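Sorting the small stuff at Harawira

January, posted by Warrick Faulkner

The playroom at Harawira holds 942 small objects, and until this month they lived in four drawers with no system. I have been moving them into rigid plastic bins, one category per bin. Merle Kerslake did the earlier inventory on index cards, and I kept her categories where they still made sense.

Fabric baskets were the first attempt. They sag when half full, the rim folds inward, and small items end up under the liner. Anything above 400 grams pulled the sides out of square. 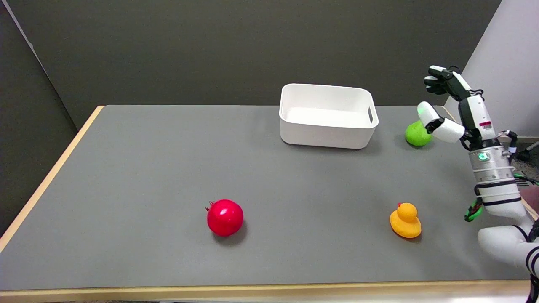
Rigid bins fix the sagging but raise the question of where the handle goes. I prefer a slot cut into the end wall to a separate clip-on handle, which works loose. The white one toward the back of the table has the slot molded into its right end, and the rounded corners make it easy to wipe out. The duck and the pomegranate belong to different categories, bath and food, so they get separate bins.

Labels go on the short side, in 200-point type. Food is finished. Bath is next, then vehicles — Ataahua Ngata wants those split by wheel size, and I have not agreed to it yet.

Contact: Warrick Faulkner | Copyright Gotside Notes | Back to top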